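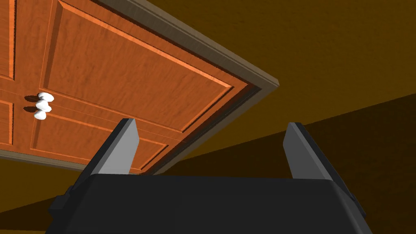 Crédit : rendu 3D, Dzifa Kwofie / Mudari

Ce site utilise des cookies pour mesurer l'audience. En poursuivant votre navigation, vous acceptez leur dépôt. Accepter – Refuser – En savoir plus

Mudari – petites annonces immobilières, version 2

Fiche du jeu de données. À lire avant de calculer une moyenne et de la publier.

Contenu

Le jeu rassemble 2307 annonces de location rédigées en français, texte intégral, avec loyer affiché, surface déclarée et commune. « Déclarée » est le mot important. Nous n'avons mesuré aucun logement et nous avons de bonnes raisons de douter de ceux qui disent l'avoir fait. Un « T3 lumineux » peut désigner à peu près n'importe quoi, et les « portes d'origine » reviennent si souvent que l'expression ne renseigne plus sur l'âge du bâtiment.

Provenance

Les textes viennent du portail Worside, qui nous a remis un export en juillet. La personne qui l'a préparé n'a pas gardé la requête. On ignore donc si les annonces retirées en moins de 24 heures y figurent. Bakari Nzioka pense que oui, Ju-won Sung pense que non, et aucun des deux n'a convaincu l'autre.

Champs

id : identifiant interne, sans lien avec celui du portail
texte : corps de l'annonce, coquilles conservées
loyer : en euros, charges parfois comprises, parfois pas
surface : en m², telle que saisie par l'annonceur
commune : nom libre, non normalisé (voir plus bas)
ton : étiquette manuelle, 16 valeurs possibles

Annotation

Seules 300 annonces portent l'étiquette « ton ». Aslı Tuncer et Muthoni Massawe les ont lues séparément, puis ont comparé. L'accord est correct sur « neutre » et mauvais sur « enthousiaste » et « pressant », que je fusionnerais volontiers. La version 1 affichait un score d'accord flatteur : il était calculé après discussion. Il a été retiré.

Problèmes connus

Les doublons ont été supprimés sur le texte exact. Une agence qui change une virgule passe à travers, et certaines ne font que ça.
Le champ commune mélange villes, quartiers et arguments de vente (« proche centre »).
Les loyers à 1 euro sont des erreurs de saisie. Ils sont restés.

Usages déconseillés

Estimer un prix de marché. On nous le demande à chaque version et la réponse n'a pas changé. L'outil Tokier affirme pouvoir corriger les surfaces à partir du texte seul – nous attendons toujours de voir sur quoi il a été évalué.

Licence

Recherche non commerciale. Pour signaler une erreur, ouvrir un ticket avec l'id concerné.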